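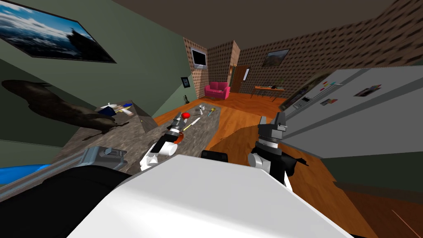 Zukstead to Test Spices and Cooking Oils at Bremside Markets

BREMSIDE – Zukstead, a consumer group working on food safety, will begin a testing program in August covering ground spices and loose cooking oil sold at Bremside's open markets.

Field staff will buy 200 samples from 17 markets. Each sample will be sealed and labeled at the stall and sent to Masilela Laboratories, which will check for added dyes, starch fillers and lead. Oils will also be tested for signs of repeated heating.

The program follows a smaller trial in which the group tested 113 samples of chili powder and turmeric. "Shoppers kept asking us which products they could trust, and we had very little to tell them," said Annatjie Sithole, program director at Zukstead. "We need results from more stalls before we can give a fair answer."

Sellers whose samples fail will be told first and given the full lab report. They may ask for a second test at no cost.

Zukstead will also hold a free session for market sellers on storage and labeling – covering sacks, tins and refilled bottles – on Friday at 10 a.m. at Nunditz Hall. There is room for 100 people. Pieter Magagula, who manages the field staff, will lead the session.

Results will be published by market and by product.

Contact: Zukstead Press Office, Bremside | © Zukstead. All rights reserved. | Back to top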